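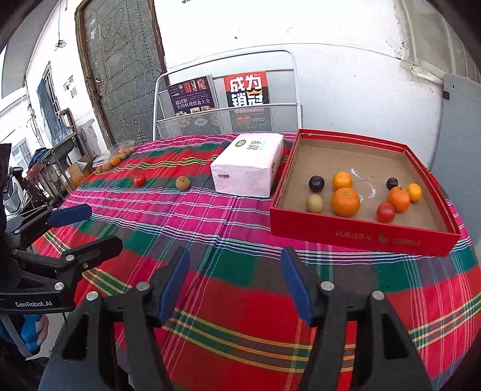 FOOD STORAGE AND TABLES

Plumside shared kitchen, monthly check
Checked by: Sewwandi Barua
Followed up by: Lakmal Gamage
Month: March

Mark each item OK, FIX or N/A and write a comment if it is anything other than OK. Hand the sheet to Lakmal before you leave.

1. Fruit table

1.1 Tablecloth clean, flat and not a trip hazard
OK. Plaid cloth is still in use. The plaid hides stains, so run a hand over it and check for sticky spots. Wash at 97 degrees F or warmer, whatever the label allows.

1.2 Fruit sorted, soft pieces removed
FIX. Plums, tomatoes, kiwis and citrus are all being kept together. Tomatoes and kiwis should go in their own bowl. Turn every plum over when checking, as they go soft underneath first. One plum thrown out Wednesday.

1.3 Trays in good condition
OK, with a comment. The red cardboard tray is fine for whole fruit. It can't be washed, so replace it as soon as anything leaks on it. Hashini Howlader has asked for a plastic one from Flerholm.

1.4 Loose string, ties and packaging cleared away
FIX. There was clear plastic string in the tray with the fruit. Please take it out when you unpack.

1.5 Bagged fruit opened and aired
FIX. Small fruit left in a closed plastic bag sweats and molds. Open the bag the same day, or tip the fruit into a container.

1.6 Citrus checked at the stem end
OK. Press lightly on both sides and look around the stem. Green stems and leaves can stay on. If the peel gives under light pressure, use the fruit that day or throw it out.

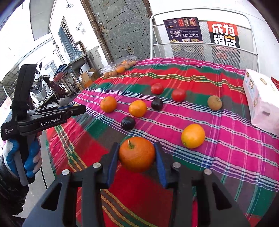

Tomatoes get the same check, but look for splits near the top. Do not stack them. A single layer with a little space between pieces is enough, and fruit that can roll should be kept back from the front edge where the cloth hangs down.

1.7 Tissues within reach of the table
OK. Keep the pack at the side, away from anything wet.

2. Racks and shelves

2.1 Wire rack stable, nothing heavy on top
OK. Books may stay in the rack. No open food next to them. The cookbook goes back after use, please.

2.2 Shelving cart not overloaded
FIX. Too many cardboard boxes. Flatten the empty ones and take them to the Larnside bin. Lakmal to check labels on the rest.

2.3 Posted notices current
N/A this month. Obaidul Cassim is replacing the full set.

3. Doors and window

3.1 Metal door opens fully, path clear
OK. Keep 3 feet clear on the inside.

3.2 Curtain clean and tied back during cooking
FIX. No tie on the hook. Spare ties are in drawer 14.

Open from last month: the order for fruit bowls from Bhattacharjee has not arrived. Sekar Osman has the receipt and will call them. Until then, use the two white bowls from the upper cabinet and put them back clean.

Items marked FIX to be rechecked by Lakmal before the next delivery.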